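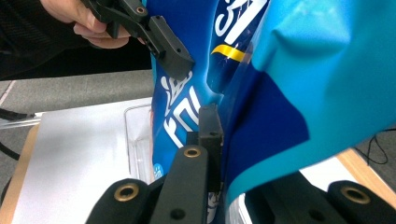 TV night at home: quick tips for getting through a series

Print this page | E-mail to a friend

Long weekend, long watchlist. Stuff that works in our house, in no order.

Sound first. Dialog too quiet, explosions too loud? Look for "night mode" or "speech" in the TV's audio menu. Takes a minute. Turn it off again for music or you'll wonder why everything sounds flat.

Motion smoothing — off. Goes by a different name on every set, so try anything with "motion" or "smooth" in it. Our old Clomport had it hiding two menus down, under Picture, then Advanced.

Lamp behind the TV, not across from it. Low bulb, warm color. Easier on the eyes and no glare on teh screen.

Buffering? Restart the box before you go yelling at the router. Still bad, move the router up off the floor. Sawsan Karam wrote in after the August page to say a long cable fixed hers for good. Cheap fix if you can hide it along the baseboard.

Snacks. Pour into bowls before the episode starts, bags are loud. Fold the top of the bag over and clip it, clothespin is fine. Put a damp cloth on the coffee table for fingers. Keep remotes on the other side of the couch.

Greasy remote: batteries out, cloth barely damp with rubbing alcohol, toothpick around the buttons. Let it dry, batteries back in. Never spray it directly.

Popcorn in a pot. Oil, 3 test kernels, lid on. When they pop, add the rest and take it off the heat for half a minute. Then back on. Salt has to be fine or it all ends up in the bottom.

Keep a paper list of what everybody wants to see. On the fridge. Cross off as you go, saves the scrolling. We allow up to 2 vetoes each per month and Eleri Prydderch uses hers in the first week.

Check your subscriptions when a series ends, same night. Cancel what your not watching. Most let you finish out the paid month anyway.

Blankets in a basket by the couch. Done.

We use cookies to remember your settings. Accept | Read more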